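I moved to a smaller apartment in Nitetberg and I want to write down what I learned about flowers in small rooms. A short thread.

First, fresh tulips keep growing after they are cut. I did not know this. You put them in the vase at one height, and in the morning they are taller and they bend to the window.

So I cut the stems again after 2 days and change the water. Cold water, and only one third of the vase. My mother used more, but tulips do not like to stand deep.

Artificial ones are easier, of course. For a long time I was against them. Then I had a winter in a north room with very little sun, and I changed my opinion.

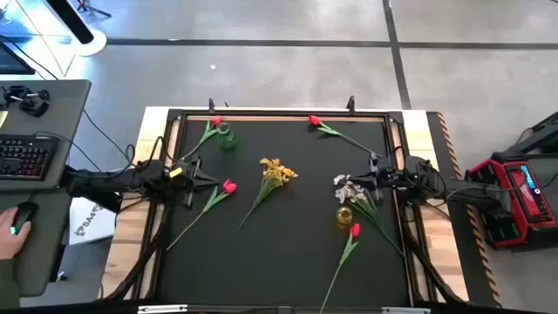

Red tulips and a white bunch, with the vases.

About the price: at Brikell I paid 4 for one artificial stem, and Storkell wanted 3 for almost the same. I bought from both and now I cannot tell which is which.

They collect dust very quickly. I use a soft dry brush, the kind for make-up, and I start from the top. For the leaves a damp cloth is enough.

Please bend the stems a little before you use them. A very straight tulip looks like a pencil. Real ones lean, and often they lean all to the same side.

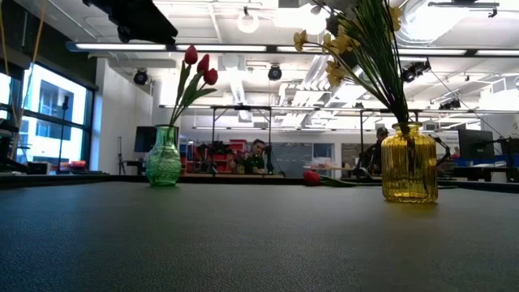
Three reds in the green glass. Yellow glass on the right.

Colored glass is good when the stems are plastic, because the eye does not stay on them. With a clear vase I would put fresh flowers only.

In March the real tulips will be cheap at the market by the station. I will buy one bunch and keep it in the kitchen, where it is coldest. If someone knows how to stop them from opening too fast, please write to me.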